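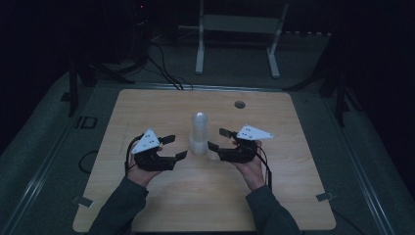 Grivness hand grippers, pair

Product of Brurnier. Sold by the pair, left and right.

What it is for

With the Grivness pair, a worker teaches a packing or sorting job to the robot by doing the job. One gripper is held in each hand and the worker picks, turns and places the goods with the two black fingers. The white marker plate on top carries a pattern of dots, and from this pattern the system knows the position of each hand. Programming at a screen is needed only for the cell itself, and this is done by our technician at installation.

We recommend to begin with light goods of simple shape, such as plastic bottles, and to go to the difficult articles when the team has the feeling for the fingers.

What changes for your people

We are asked this question at every visit, so we answer it on the product page also.

The person who knows the job best becomes the teacher of it. At the Domínguez packing hall in Gircombe, the teaching is done by the same staff who stood before at the line. They work in turns of 2 hours and then change to another post. It is calmer work than the line, but it asks for concentration, and some colleagues do not like it. Please let people choose. A worker who is pushed to it makes hurried movements, and the robot will learn hurried movements.

Emiliano Zúñiga, shift leader in Gircombe, wrote to us: "In the first week my people were slow and a little angry. The fingers are not your fingers. After that they began to correct each other, and now they argue about the best way to hold a bottle."

Please speak with your staff about pay and job titles before the delivery and not after it. Teaching is a skill and in our opinion it should be paid as one.

In the box

Gripper, left hand
Gripper, right hand
Marker plates, 2 mounted and 2 spare
Cables, black, 2 m
Printed guide in 6 languages

Care and use

Lead the cables back along the wrist so that they do not pull on the hand. Long sleeves are allowed if they are close at the wrist. Wipe the marker plates with a dry cloth before each shift. A scratched plate must be changed, also when the scratch looks small. The finger pads are to be replaced after 2000 grips.

Guarantee and delivery

The guarantee is 12 months from delivery. Finger pads are not included. Orders received until 24 Jan 2020 are delivered in February. For a trial at your own workplace, please write to the Brurnier sales office and tell us which goods you handle.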